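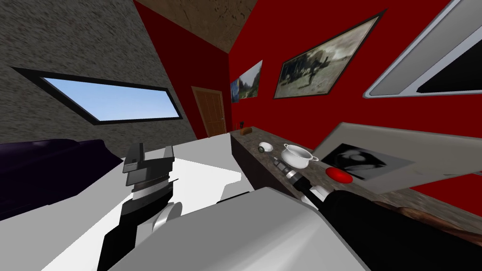 *Render: red walls, panelled door, long window in the stone wall*

**Shirt sponsor extension: does the 3-year term restart?**

**mbhardwaj**
Drolusport's deal with the club was due to lapse in March. The notice says it has been "extended on existing terms". Does that mean a fresh three years, or only the matches lost to the postponement?

**kouris_g**
Only the lost matches. An extension on existing terms moves the end date and leaves the fee schedule alone. A fresh term would need a new signature from both sides.

**LurdesR**
Not necessarily. Clause 80 of the old Lollska contract let the sponsor roll the whole term over by written notice. If Drolusport signed the same template, the club has no say in it.

**kouris_g**
Lollska was a stadium board contract. Shirt deals are drafted separately.

**LurdesR**
Drafted separately, from the same template. I have both on file, and the numbering matches up to clause 170.

**s_zervas**
Has anyone checked the league register? Entry 3549 is the Drolusport filing. It lists the end date as "to be confirmed", so neither reading is settled yet.

**mbhardwaj**
Found it, thanks. The agent is given as Clunotus, and there is no mention of a fee.

**vliapis**
Fees are never in the register. Write to the club secretary and ask for the variation letter. Members are entitled to a copy with the sums blacked out.

**kouris_g**
Agreed on the letter. I still say it is lost matches only.

**mbhardwaj**
Request sent. The office shuts at noon on Friday, so I expect a reply next week.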